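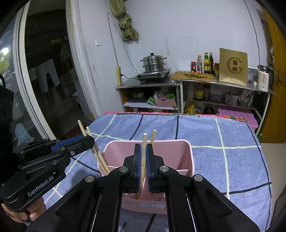

MINUTES OF THE PIPELINE OPERATORS COMMITTEE
Brevow Gathering System
Meeting held 8/29/25, by conference call

Parties represented: Plidis (operator), Lastier (shipper), Thaler (shipper and minority owner). A quorum was present. The operator chaired and took the minutes.

1. Minutes of the prior meeting

Approved with one correction. Under the measurement item, "delivery point" was changed to "receipt point" in both places where it appears.

2. Throughput and line pressure

The operator reported that volumes were below nomination on the north lateral and in line with nomination on the south lateral. The shortfall was attributed to high suction pressure at the compressor station during the afternoon hours. Lastier asked whether wells behind the north lateral had been shut in or were flowing at reduced rates. The operator replied that none had been shut in under its instructions and that it does not have wellhead data for third-party pads.

Lastier will supply hourly wellhead pressures for its own pads. Thaler declined to do so until the confidentiality language in the operating agreement has been reviewed.

3. Compression

Unit 2 was taken down for a valve change and returned to service. Discharge temperature on the second stage remains higher than on the other unit, within the alarm limit. The operator proposes to inspect the cooler at the next planned outage.

Thaler asked that the outage be kept clear of the winter heating period. The operator stated that the vendor's crew is not available before December. Discussion followed on whether the inspection could be done with the unit running at reduced load. The operator will obtain a written opinion from the vendor and circulate it.

4. Measurement and imbalance

The cumulative imbalance on the Lastier account stands at 1263 MMBtu, owed to the system. Lastier accepts the figure subject to the recalculation of one meter, where the gas sample used for heating value was taken from the wrong run. The operator confirmed the sampling error and will reissue the statement. Until then no cash-out will be invoiced.

Thaler's account is within tolerance. No action.

Thaler requested that chromatograph calibration reports be attached to the monthly statement. Agreed. The operator noted that the reports are in the lab's format and will not be retyped.

5. Proposed loop line

The operator presented a revised route for the Brevow loop. The revision moves the east tie-in away from the creek crossing and adds 2000 feet of pipe. Right-of-way is in hand except for 7 tracts.

Lastier supports the revised route. Thaler reserved its position on cost sharing and stated that incremental pipe should be carried by the party whose volumes require it. The operator pointed out that the cost article of the agreement allocates by ownership share unless all parties agree otherwise. No vote was taken.

The operator will issue an authorization for expenditure covering survey and permitting only.

6. Other business

Notices under the gas quality section are to be sent by email, with a copy to each party's control room. Lastier will provide a new control room address.

Action items
Lastier: hourly wellhead pressures, control room address
Plidis: vendor opinion on cooler inspection, reissued statement, authorization for expenditure
Thaler: comments on confidentiality language

The next meeting will be called by the operator after the reissued statement has been sent. The call was closed with no further business.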